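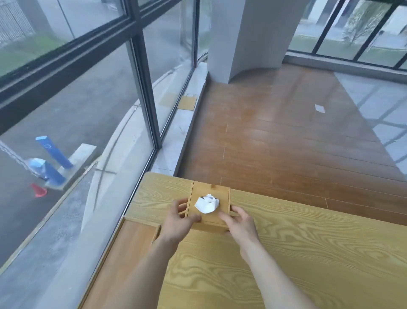 Square wooden tissue box from the Stasik range, on a wood-grain tabletop.

Stasik Square Tissue Box Cover

The Stasik cover fits over standard cube tissue boxes and keeps the cardboard out of sight. Tissues pull up through an opening in the lid. It is made for desks, side tables, waiting rooms and guest bedrooms.

Refilling
Lift off the lid, drop in a new box with its plastic film still on, pull the first tissue through and close up. Flat and family-size boxes do not fit. Loose refill packs can be used with the Stougaard insert, sold separately.

Details
Material: solid wood, oiled
Base: 4 felt pads, replaceable
Care: wipe with a dry or slightly damp cloth. No spray polish.
Re-oil: once a year, or when the surface looks dull
Warranty: 2 years on joints and lid
Item no.: Drunham 43

Color and grain
Each piece is cut from a different board, so tone and grain will vary from one cover to the next. If you are ordering several for the same room, write "match" in the order notes and we will pick boxes that are close in color. We can't match to furniture you already own. All wood darkens a little in daylight, so turn the box now and then if it sits by a window.

Orders and delivery
Single covers ship from our Covstead warehouse. For hotel and office orders of 200 or more, contact Lenka Danko for a quote. Engraving on the lid is available on these orders only and adds to the lead time. Returns are accepted on unengraved covers in their original carton.

Spare parts
Felt pads and replacement lids are kept in stock. Send the item number to Deming Yu in the parts department.

Page updated 28 April 2022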